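Teleop demos: arm keeps learning my hesitation along with the task

Manthorpe Makers Help › Robots & Automation › Teaching by demonstration

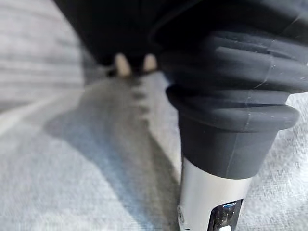

Wrist view during a demo, ribbed sleeve and metal cylinder on the right.

Posted by Efua Acheampong, 2022-05-25

I have a six-joint arm with a two-finger gripper and a small wrist camera, and I drive it with a leader arm, the little twin you move by hand while the big one copies you. The job is simple to say out loud. There's a metal cylinder on the floor with a ribbed silicone sleeve on top. Grip the sleeve, pull it off the cylinder, set it down to one side. A toddler could do it, and would enjoy it more than I do.

I've recorded 91 demos. The trained policy goes to the sleeve very nicely, gets within a finger's width, and then hovers. It dithers left, it dithers right, it backs off, it comes in again. Sometimes it grabs and sometimes it stays there contemplating until I hit stop. I watched my own recordings back and, well, that's me. I do exactly that. I have taught a machine to be nervous.

Things I've tried: training longer (more confident hovering), lowering the learning rate (slower hovering), and moving the lamp, which changed the shadow on the carpet and made everything worse. I'm using the wrist camera only. The sleeve is dark gray and the gripper is nearly black, so up close they run together into one big dark shape. Is that my problem, or is it my driving? And do I have to throw away all 91?

tall_order

It's your driving. Sorry.

Also more data. You want way more than 91. I read somewhere that you need 2,000 for anything soft.

Geria_bench

I'd leave the 2,000 alone for now. If you record two thousand demos of hovering you will own the finest hovering robot in the state.

What you're describing is very common with leader arms. You pause before the grasp because you're checking whether you're lined up. The policy doesn't see you checking. It sees a long run of nearly identical pictures where the right thing to do was nothing, or a hair left, or a hair right, and then one picture that looks the same as all the others where the right thing was to close. So it does nothing, most of the time. It's following instructions.

What worked on my Laryea arm:

Trim the pauses. Go through each recording and drop the stretches where no joint moves more than a tiny amount and the gripper isn't changing. Don't cut the frames while the gripper is closing, even if the arm is still. I did cut those, and spent a week in February wondering why it refused to squeeze anything.

Practice before you record. Do 20 throwaway runs with recording off. Your hands get bored, and bored hands are smooth hands.

Decide on one approach and stick with it. If you come in from the left half the time and straight down the other half, it will try to average the two and arrive at neither. You can add variety later by moving the cylinder around, which is the variety you want. Keep your own style dull.

Commit. If you miss the sleeve, don't sit there. Back up to a clear starting height and come in again in one motion. Those are good demos, by the way. A clean recovery is worth keeping. A minute of fidgeting over the sleeve isn't.

On the camera: I think you have a second problem there, smaller than the first. With the sleeve that close and that dark, the wrist view can't tell it much about depth. Put a second camera off to the side, fixed, looking across at the height of the sleeve, and record both. If you only have the one, try a strip of light tape around the finger tips so they show up against the folds, and redo all the demos with the tape on. Mixing taped and untaped will just confuse it.

And put the lamp back where it was, then tape its feet down. If you want it to cope with different shadows, move the lamp on purpose between demos. Moving it once after training is an ambush.

You don't have to throw out the 91. Trim them, watch them at double speed, and delete any that make you wince.

Efua Acheampong

Trimmed them last night. Three got deleted for wincing, so I'm at 88. I also found one where I sneezed. It's in there as a very decisive wrist rotation, and I've kept it for now out of affection.

Retrained on the trimmed set and it hovers a lot less. It still hesitates when the cylinder is far over to one side, but I barely have any demos over there. Going to borrow a second camera and do a fresh batch with the lamp taped down.

drondton_dave

Take the sneeze out. Ours at Drondton learned a cough and it took us ages to find which file it came from.

Also check your leader arm for slop at the wrist joint. If you can wiggle it without the follower moving, you'll hunt around for the grasp every single time no matter how much you practice. Tighten the screws on the horn first. On mine that was half of it.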